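Two Arms, One Bench: Notes for Session 4
Hodwood Shared Workshop, evening course in home robotics

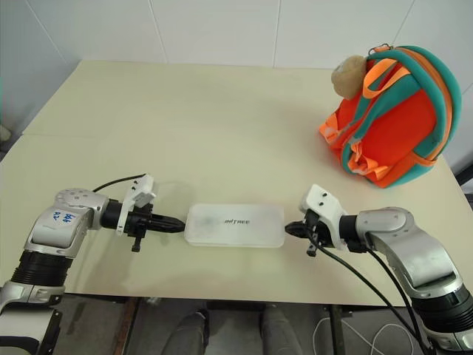 COURSE NOTES / BUILDING IN THE SHED

Welcome back, everyone! Tonight we get to the part of the course I look forward to most, getting two arms to work on the same object. If you've been following along on a single arm at home, don't worry. Nearly all of this still applies, and there's a section near the end on what you can practise with one.

The task for the evening is the case lift. A long plastic case lies across the bench with a gripper at each end, and the two arms have to take it together, raise it, carry it toward the backpack and set it down again. A person does this without thinking. Two arms that each believe they are the only arm in the world will happily squash the case, or pull it apart, or tip it over, and you learn a lot from each of those.

4.1 Where the arms go

Clamp spacing matters more than anything you'll do in software tonight. Put the bases at the two front corners so the arms reach in and their working areas overlap in the middle. Beginners nearly always set them too close together because it looks tidy. Then the elbows foul each other as soon as both wrists turn inward.

Before you power anything, move each arm by hand (brakes off, one person supporting the wrist) and find the spot where the two gripper tips can point straight at each other. Mark it with a bit of low-tack tape. We'll call that spot home centre for the rest of the course, and every measurement in your logbook should be taken from it.

Label your arms. I mean with an actual marker, on the actual metal. Innes Dunbar spent a whole evening of the January course tuning the left arm while watching the numbers from the right one, and he is a far better programmer than I am.

4.2 Cables

Each wrist has a cable that needs enough slack for the full twist of the joint and not much more. Too short and it tugs on the connector at the end of the move. Too long and it drops over the front of the bench, where your knees are. Run through the largest wrist rotation you plan to use, slowly, and watch the cable the whole way. Then do it again in the other direction, where it will behave quite differently.

Anything that ends up on the floor should be coiled and moved to one side before you sit down. Chairs on castors eat cables.

4.3 Wrist brackets

The white brackets in the course kit come off the workshop printer. Print your own if you'd like to (please do, it's a lovely first part). The file is in the Trorkutus folder on the shared drive, named for the control program we're all running. Some notes from people who have already made a few:

- Print it lying on its side. Standing up, the thin plate splits along the layers the first time you bump the bench.
- Clean out the screw holes with a hand drill. A power drill melts them.
- Do the screws up in turns, a little at a time, and stop when they're snug.
- Check that the bracket clears the collar through a full wrist turn before you plug the cable in.

Viera Hubáček has been trying a version with a thicker foot and says it flexes a lot less when the arm stops suddenly. She'll bring a couple along if you'd like to hold one and compare.

4.4 Closing both grippers

Now the good bit. Open both grippers and bring the tips in along the long axis of the case until each one is just short of its end. Stop there. Look at it from above, then crouch and look along the bench. If one tip is higher than the other, the case will roll as it's squeezed, and rounded corners make that worse.

In Trorkutus the sequence is:

approach left
approach right
wait both
close both, slow
wait 400
lift both

The wait is in milliseconds. It lets the grip settle before any height is added. Try it once without the wait so you can see the difference, with your hand near the stop button. Leave the lift height at 10 millimetres until you've had several clean lifts in a row. It's tempting to go higher straight away, and everyone does, and the case ends up on somebody's foot.

Start your grip force low. A hard plastic case gives you very little warning, as it doesn't bulge or fold the way cloth does, so listen for creaking and watch the lid. Natália Zeman's rule is to raise the force one step at a time until the case lifts, then add one more step and write the number down.

4.5 The backpack

Keep the backpack on the right-hand side of the bench, well behind the arm, for the whole first half. We aren't touching it yet. It's there so you get used to planning a path with something soft and awkward nearby. Loops, straps and loose webbing are wonderful at catching on grippers, and your arms have no idea a strap is there unless you've told them.

In the second half, those who are ready can carry the case toward the bag and put it down on the bench in front of it. Actually loading a bag comes in Session 6, and I can't wait to show you that one!

4.6 If you have one arm at home

Stand a heavy book on the bench as a stop, place the case against it, and practise bringing the gripper in dead level. You can also practise the slow close and the force steps. Vlasta Vlček did the first three sessions this way on a kitchen table in Disdale and picked up the two-arm work in a single evening.

4.7 For your logbook

Write down base spacing, home centre, force step, wait time and what happened on each try. A bad lift with good notes is worth keeping. Sketches are welcome, and they don't need to be neat.

Before Session 5, please read the handout on joint limits and bring an object from home that's longer than your hand and has no sharp edges. A whisk caused trouble last time. A ruler would be grand.

Questions during the week can go to Zuzana Beneš at the workshop desk, or leave a note in the tray by the colour printer.

Related notes
Session 1: Choosing a Bench and Bolting Things to It
Session 2: Motors, Power and the Stop Button
Session 3: One Arm, One Block
Session 5: Joint Limits and How to Find Them Gently
Session 6: Straps, Zips and Other Soft Things
Printing Parts at Hodwood: A Short Guide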